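Walen Publishes Good Practice Guide for Two-Armed Robots in Household Settings

Free document sets out common rules for workspace setup, small-object handling and session records

CORNDEN, April. Walen today released the first edition of its Good Practice Guide for Two-Armed Robots in Household Settings, a document intended to help research teams, equipment makers and test sites work to a shared set of expectations. The guide contains 49 recommendations arranged in eight chapters and is available at no charge from the Walen website.

Most existing workplace rules for robots were written with factory floors in mind. Teams working with robot arms in rooms furnished like ordinary homes have had to adapt those rules on their own, and results from one site have often been hard to compare with results from another. The new guide addresses the layout of the work area, the selection and handling of objects, the marking of fixtures, the management of cables, and the records to be kept for each session.
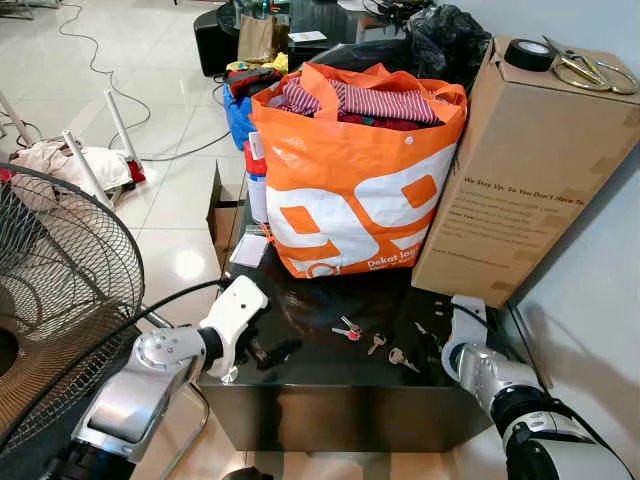

Chapter Two deals with what the guide calls the declared workspace. Sites are asked to state in writing, before a session begins, which surfaces the arms may reach and which items on those surfaces belong to the task. The guide does not require that a room be cleared. A table may hold a full shopping bag, a tall cardboard box and a pair of scissors alongside the keys to be handled, provided that the record separates task objects from everything else. Sharp items within reach of either arm are to be listed individually. Reflective surfaces, such as a glossy black tabletop, must also be noted, as they may affect how cameras read the position of small objects.

The handling of small metal items receives a chapter of its own. Keys were chosen as the reference object during drafting on account of their size, their varied shapes and their presence in nearly every home. The guide recommends that sites record the type of fixture used, how it is attached to the wall or panel, and the approach taken by the gripper. Contact with a vertical surface should be made at reduced speed, and the second arm should be held clear of the working arm's path until the object has been released.

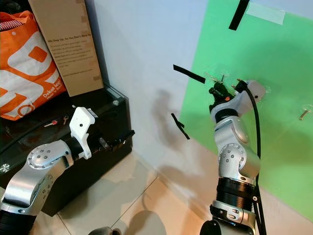

The right arm works at a green wall panel while two keys lie on the black surface at left.

The recommendations were drafted by Walen over two years, in cooperation with Derese, which supplied test procedures, and Delar, which coordinated the public comment period. Over 692 written comments were received. The largest share concerned cable routing and the permitted distance between the base of an arm and the nearest wall. Both sections were rewritten before publication.

Sites adopting the guide may do so in full or by chapter. Those adopting it by chapter are asked to name the chapters in any report that refers to the guide. Adoption is voluntary and does not replace national law, local safety rules or the instructions provided by the maker of the equipment.
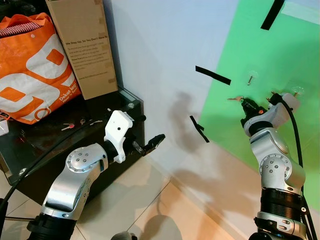

Walen will accept requests for clarification throughout the first year of use. Answers will be published in a public register so that all sites work from the same reading of the text. Where a request shows that a recommendation is unclear, a correction will be issued without waiting for the next edition.

A session record form and a workspace checklist are included as annexes and may be copied freely. Translations may be prepared with written permission from Walen, provided that the numbering of the recommendations is kept.

About Walen
Walen is an independent body based in Cornden that prepares guidance on the safe and consistent use of robots outside industrial sites.

Media inquiries may be sent to the Walen press office in Cornden through the contact form on the organization's website.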